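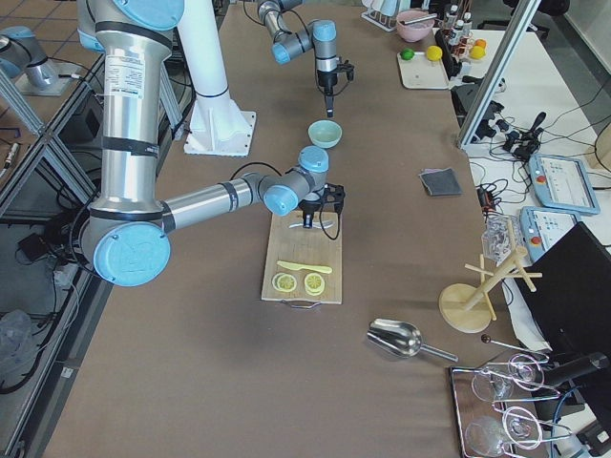
Cozinha > Técnicas de base > Corte > Limão em rodelas na tábua de bambu

Limão em rodelas na tábua de bambu: corte, conservação e limpeza

Texto de Danish Kiani

Estas instruções servem para preparar rodelas de limão para água, chá, peixe no forno ou para secar. A segunda metade da página trata da tábua, que sofre mais com o limão do que com qualquer outro ingrediente de uso diário. Quem já corta bem pode passar à parte da limpeza.

Material

Uma tábua de bambu, seca.
Uma faca de lâmina lisa ou de serrilha fina, bem afiada.
Uma taça pequena para as rodelas.
Um pano dobrado, que fica ao lado da tábua durante todo o trabalho.
Um segundo pano, fino e húmido, para pôr debaixo da tábua se ela escorregar.
Limões sem tratamento na casca, se as rodelas forem para comer ou para infusão.

Escolher e lavar o limão

Para rodelas, interessa um limão firme, de casca fina e de forma regular. Os de casca grossa e rugosa têm muita parte branca e dão rodelas amargas; guarde-os para raspar. Um limão um pouco mole ainda serve para sumo, mas esmaga-se debaixo da faca.

Lave sob água morna corrente e esfregue com uma escova de legumes. Se a casca estiver encerada, passe-a por água a ferver durante alguns segundos, escove outra vez e seque muito bem. Um limão molhado roda na mão.

Se os limões vierem do frigorífico, tire-os antes do pequeno-almoço para os cortar a meio da manhã. Para espremer, costuma-se rolar o limão na bancada com a palma da mão. Para rodelas não faça isso, porque os gomos rebentam por dentro e a rodela sai desfeita.

Preparar o lugar de corte

Ponha a tábua numa mesa ou bancada estável, à altura da cintura, com o lado comprido virado para si. Empurre um canto com dois dedos. Se a tábua se mexer, estenda o pano húmido por baixo, sem rugas, e volte a experimentar. Se abanar de um canto para o outro, está empenada, e nenhum pano resolve isso por muito tempo.

As tábuas com pega de metal num dos topos devem ficar com a pega fora do caminho do braço. Eu deixo-a virada para mim, mas na cozinha da Clirnberg, onde aprendi a fazer quantidades maiores, ficava sempre para a esquerda. O importante é não a ter do lado para onde se empurram as rodelas.

A taça fica atrás da tábua ou do lado da mão que segura a faca, suficientemente perto para não ser preciso esticar o braço.
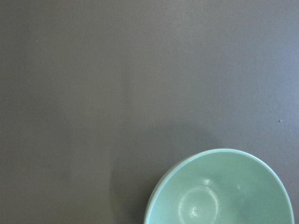 Prefiro uma taça baixa e de boca larga. As rodelas entram deitadas, não se dobram, e tira-se uma sem desmanchar as outras. Nas taças altas e estreitas as de baixo ficam no sumo e amolecem. Se vai cortar mais de dois ou três limões, use uma travessa em vez da taça.

Antes de começar, passe a mão pela mesa à volta da tábua e limpe as migalhas. Qualquer grão duro debaixo da tábua faz com que ela balance.

Cortar

1. Deite o limão na tábua e corte uma das pontas, só até a polpa aparecer. Faça o mesmo na outra. As pontas podem ir para um frasco de vinagre de limpeza.

2. Segure o limão deitado, com os dedos recolhidos em garra e o polegar atrás. Os nós dos dedos é que guiam a lâmina.

3. Encoste a faca à casca e puxe-a um pouco na sua direção antes de fazer força para baixo. A casca abre e o resto do corte segue sozinho. Se começar por carregar, a faca resvala.

4. Faça cada rodela num só movimento, comprido, do calcanhar à ponta da lâmina. O vaivém curto deixa a polpa rasgada.

5. Olhe para a primeira rodela inteira antes de continuar. Se for mais grossa de um lado, a faca está inclinada. Corrija o pulso e não o limão.

6. Tire as sementes com a ponta da faca, com a rodela deitada na tábua. Não as procure com a rodela na mão.

7. Quando restar um pedaço curto demais para segurar em garra, pare. Esse pedaço espreme-se.

As rodelas do meio do limão são sempre maiores do que as dos extremos. Para um prato em que isso se note, separe-as por tamanho logo na tábua. Para água ou chá não vale a pena.

Grossura

Para beber, corte fino, com a grossura de uma moeda. Para o forno, o dobro disso, ou as rodelas queimam antes de o peixe estar pronto. Para secar, o que conta é que sejam todas iguais. Com rodelas desiguais, as finas escurecem enquanto as grossas continuam a colar aos dedos.

Quem tiver crianças a ajudar pode dar-lhes uma faca de brincar e umas rodelas a fingir para treinarem a posição da mão ao lado de quem corta. Com limão verdadeiro, uma faca que não corta não lhes serve de nada e acabam por esmagar tudo. A garra com os dedos recolhidos aprende-se muito bem sem lâmina, e convém corrigi-la desde o princípio.

Guardar as rodelas

Numa taça tapada, no frigorífico, aguentam até ao dia seguinte. Depois disso a borda da casca começa a amargar.

Para congelar, disponha-as num tabuleiro forrado com papel vegetal, sem se tocarem, e deixe-as endurecer antes de as passar para um saco. Se as puser logo no saco, sai um bloco.

Em calda: leve ao lume 500 ml de água com 100 g de açúcar, deixe ferver até o açúcar se dissolver, junte as rodelas e baixe o lume. Ao fim de 18 minutos a parte branca está translúcida. Apague, deixe arrefecer na panela e guarde num frasco com a calda. Para quantidades maiores, use 1000 ml de água e o dobro do açúcar, numa panela larga. O tempo é o mesmo desde que as rodelas não fiquem sobrepostas.

A tábua depois do limão

O sumo de limão clareia o bambu, levanta-lhe as fibras e entra nas juntas se ficar muito tempo à superfície. Passe o pano assim que tirar a última rodela, mesmo que a lavagem fique para depois.

A lavagem é curta: água morna, uma gota de detergente, o lado macio da esponja, sempre no sentido do veio. Lave as duas faces, ainda que só tenha usado uma. Enxague e seque logo com um pano. Depois ponha a tábua ao alto, com ar dos dois lados, longe do fogão e da janela com sol. Na máquina, nunca. De molho, também não.

As manchas de café ou de beterraba saem com sal grosso e meio limão já espremido, esfregado com o corte virado para baixo. Deixe atuar cinco minutos e enxague bem. Faça-o só quando houver mancha, porque é o mesmo ácido de que se falou antes.

Verificar o estado do bambu 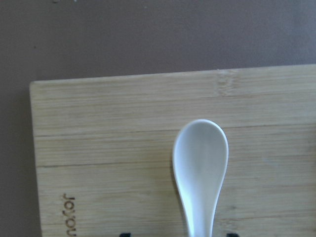 Uma vez por mês, com a tábua bem seca, leve-a para um sítio com luz de lado e percorra a superfície com a ponta dos dedos. Uma tábua de bambu é feita de tiras coladas, e é nas linhas de união que os problemas aparecem primeiro. Passe a unha atravessada sobre cada linha: se não prender, está bem. A linha ser mais escura do que o resto não quer dizer nada, e na minha, que é uma JOYOU, há duas assim, paralelas ao veio. Também não são defeito as manchas claras e irregulares que interrompem as riscas, como a que ela tem perto do bordo de cima. São nós da cana. Já o nome gravado junto ao bordo esquerdo merece uma passagem com escova seca, porque as letras gravadas guardam farinha e restos de detergente.

Se a unha prender numa junta, ponha uma gota de água em cima e espere um minuto. A gota que desaparece indica que a junta abriu. Uma tábua assim ainda pode servir para pão, mas deixe de a usar para carne e peixe. Não tente encher a fenda com cola de madeira comum.

As fibras levantadas, que se sentem como uma barba curta, tiram-se com lixa fina, no sentido do veio e com pouca força. Limpe o pó com um pano húmido e espere até ao dia seguinte para pôr óleo.

Pôr óleo

Use óleo mineral próprio para contacto com alimentos. O que tenho agora é o da Zadeck, que é líquido e se espalha bem. Antes usei a pasta da Tennant, com cera, que protege mais da água mas custa a puxar no inverno, quando endurece no frasco. Não use azeite nem óleo de girassol, que ganham ranço.

Deite uma colher de sopa no centro da tábua e espalhe com um pano que não largue pelo. Não esqueça os lados e os topos, onde a fibra bebe mais. Deixe de um dia para o outro, apoiada numa grade, e de manhã limpe o excesso. Se a superfície ficar pegajosa, pôs óleo a mais; passe um pano seco e espere outro dia.

Costumo fazer isto à sexta-feira à noite, que é quando a tábua pode ficar parada. Numa tábua nova repita três vezes, em noites seguidas. Depois disso basta voltar a pôr óleo quando a água deixar de formar gotas e começar a escurecer o bambu.

Problemas frequentes

As rodelas saem tortas. Quase sempre é a faca que precisa de ser afiada. Experimente-a num tomate maduro: se não entrar na pele só com o peso da lâmina, afie.

A tábua cheira a cebola e passa o cheiro ao limão. Esfregue com bicarbonato e um pouco de água, deixe secar a pasta e enxague. Se puder, reserve uma face para fruta e marque-a no canto com um lápis.

A tábua empenou. Pouse-a com a face côncava para baixo sobre um pano húmido, com peso em cima, e veja no dia seguinte. Os empenos pequenos recuperam. Os maiores voltam à primeira lavagem.

Apareceram pontos pretos junto à pega. Onde o metal encosta ao bambu fica sempre alguma água. Seque essa zona à parte com a ponta do pano e, se a pega for aparafusada, desmonte-a de vez em quando para limpar por trás. Nas tábuas Hurnside os parafusos são de fenda e moem com facilidade, por isso escolha uma chave que encha bem a ranhura.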